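손에 드는 그리퍼, 손가락 두 종류 바꿔 끼우면서 비교하는 방법

2024년 12월 28일

그리퍼 손가락을 새로 사면 제일 먼저 하고 싶은 게 뭘까요? 저는 무조건 아무거나 집어 보는 거예요. 컵도 집고 펜도 집고 리모컨도 집고... 그렇게 한참 놀고 나면 "오, 좋네!" 말고는 남는 게 없더라고요. 기존 손가락보다 뭐가 나은지 누가 물어보면 할 말이 없고요. 그래서 이번에는 순서를 좀 정해 놓고 해 봤습니다.

비교한 건 두 가지예요. 하나는 Jumamis 손잡이형 그리퍼에 원래 끼워 쓰던, 자홍색 골이 있는 쐐기 모양 손가락이고요, 다른 하나는 Skultik에서 나온 납작한 고무 손가락입니다. 카메라는 어안 렌즈 그대로 두고 녹화는 Paracha로 했어요. 손가락 말고 다른 걸 같이 바꾸면 나중에 뭐 때문에 결과가 달라졌는지 모르게 되니까, 렌즈를 새로 사 둔 분도 꾹 참고 다음 기회에 끼우세요. (저는 작년에 못 참았어요.)

1. 손가락 끼우기

전원부터 끄고 시작합니다. 장착 블록의 나사를 풀고 손가락을 빼는데, 왼쪽과 오른쪽을 섞지 않게 마스킹 테이프에 L, R을 써서 붙여 두세요. 쐐기형은 기울어진 면이 서로 마주 봐야 합니다. 나사는 한쪽을 끝까지 조이지 말고 양쪽을 번갈아 조금씩요. 한쪽부터 꽉 조였다가 손가락이 살짝 틀어진 적이 있는데, 화면으로는 멀쩡해 보여서 한참 뒤에야 알았습니다.

다 끼웠으면 천천히 오므려서 끝이 맞는지 봅니다. 종이 한 장을 물려 놓고 살살 당겼을 때 한쪽으로만 돌면서 빠지면 다시 풀어서 맞추는 게 좋아요.

2. 카메라 확인

어안 렌즈는 가장자리가 많이 휘니까 손가락이 화면 어디쯤 오는지가 꽤 중요합니다. 다 벌렸을 때 양쪽 손가락 끝이 다 보이는지, 오므렸을 때 물건이 손가락 뒤로 완전히 숨지 않는지 두 가지를 꼭 봐 주세요. 쐐기형은 끝이 뾰족해서 사이로 물건이 잘 보이는 편이고, Skultik 쪽은 끝이 넓적해서 작은 물건은 거의 가려집니다. 이건 잡는 힘하고는 상관없는데 나중에 영상을 돌려 볼 때 차이가 정말 커요!

노출은 고정합니다. 자동으로 두면 밝은 벽 쪽으로 돌 때마다 책상이 어두워졌다 밝아졌다 해서 두 영상을 나란히 놓고 보기가 힘들어요. Paracha에서는 녹화 설정에 들어가서 노출 잠금을 켜고, 화이트밸런스도 같이 잠그면 됩니다.
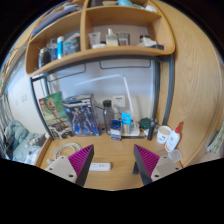 잠그기 전에 그리퍼를 책상 위로 한 번 쭉 움직여 보면서 제일 밝은 곳과 제일 어두운 곳을 확인해 두면 편합니다. 저는 밝은 쪽에 맞췄어요. 하얀 물건이 허옇게 날아가면 모서리가 안 보이는데, 모서리가 안 보이면 어디를 잡았는지도 알 수가 없거든요.

3. 집을 물건 정하기

쉬운 것만 고르면 둘 다 만점이 나와서 재미가 없어요. 제가 쓰는 기준은 단단한 것, 납작한 것, 흐물흐물한 것을 골고루 넣는 겁니다. 머그컵은 손잡이 말고 테두리를 집어 보고, 상자는 모서리를 집어 보고, 전선은 말아 놓은 뭉치에서 한 가닥만 들어 올려 봅니다. 전선이 은근히 어려워요. 두 가닥이 같이 딸려 오면 저는 실패로 칩니다. 그리고 전선 연습은 꼭 콘센트에서 뽑은 다음에 하세요. 멀티탭에 뭔가 꽂혀 있으면 그것도 빼고요.

책상을 싹 치우고 할까 하다가 그냥 평소대로 두고 했습니다. 어차피 실제로 쓸 때는 뒤에 이것저것 서 있는 책상에서 쓸 거니까요. 대신 물건 자리를 표시해 두고, 손가락을 바꾼 뒤에도 같은 자리에 놓고 시작했습니다.

4. 기록하면서 집어 보기

물건마다 7번씩 시도합니다. 더 많이 하면 좋겠지만 제 손목이 먼저 항복해요. 그리퍼가 700g이라 처음에는 가볍다 싶은데, 한 세트 하고 나면 팔이 슬슬 내려오기 시작하거든요. 팔이 내려오면 접근 각도가 바뀌고, 그러면 손가락 탓인지 제 탓인지 모르게 됩니다. 물건 하나 끝날 때마다 쉬세요.

기록은 성공, 미끄러짐, 가려짐 이렇게만 적습니다. 처음에는 항목을 잔뜩 만들었는데 한 손에 그리퍼를 들고 있으니까 도저히 못 쓰겠더라고요. 물건을 든 채로 멈췄다가 내려놓는 것까지 되면 성공, 중간에 돌아가거나 빠지면 미끄러짐, 집긴 했는데 영상에서 물건이 안 보이면 가려짐입니다.

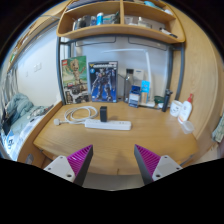 도하람

멀티탭처럼 길고 낮은 물건은 접근 방향을 미리 정해 두세요. 손가락을 넉넉히 벌리고 긴 쪽에 직각으로 내려가는 게 기본이에요. 비스듬히 내려가면 한쪽 손가락이 책상에 먼저 닿으면서 물건을 밀어 버립니다. 저는 책상에서 조금 띄운 높이에서 한 번 멈추고, 화면으로 양쪽 간격을 확인한 다음에 내려갔어요.

5. 제 결과는요

단단하고 각진 물건은 Skultik이 편했습니다. 면이 넓게 닿아서 상자를 들어도 잘 안 돌아가요. 그런데 전선하고 컵 테두리는 쐐기형이 훨씬 나았습니다. 좁은 틈에 끝을 넣기가 쉽고, 무엇보다 영상에 물건이 보여요. 저는 영상을 꼭 다시 보는 사람이라 결국 쐐기형으로 돌아왔습니다.

고무 손가락이 자꾸 미끄러지면 바로 반품하지 말고 표면부터 닦아 보세요. 물기를 꼭 짠 천으로 닦고 완전히 말린 뒤에 다시 해 보면 됩니다. 그래도 안 되면 Lalwood에서 파는 얇은 미끄럼 방지 시트를 잘라 붙이는 방법도 있어요. 한 장에 3,000원이고 가위로 잘 잘립니다. 시트를 붙이면 손가락이 두꺼워지니까 다 오므린 위치를 꼭 다시 잡아 주시고요. 이걸 깜빡하면 모터가 끝까지 밀면서 계속 힘을 줍니다.

6. 영상 정리

Paracha에서 내보낼 때 파일 이름에 손가락 종류, 물건, 시도 번호를 넣어 두세요. 저는 시작할 때 손가락을 한 번 오므렸다 펴는 동작을 넣어서 두 영상의 시작점을 맞춥니다. 그다음 처음 200프레임만 나란히 틀어 봐도 접근할 때 어느 쪽이 물건을 더 가리는지 금방 보여요.

다음에는 손가락을 쐐기형으로 고정해 놓고 렌즈만 바꿔 볼 생각입니다. 4월쯤 올릴게요. 혹시 Skultik 손가락으로 전선을 잘 집는 요령이 있는 분은 댓글로 좀 알려 주세요!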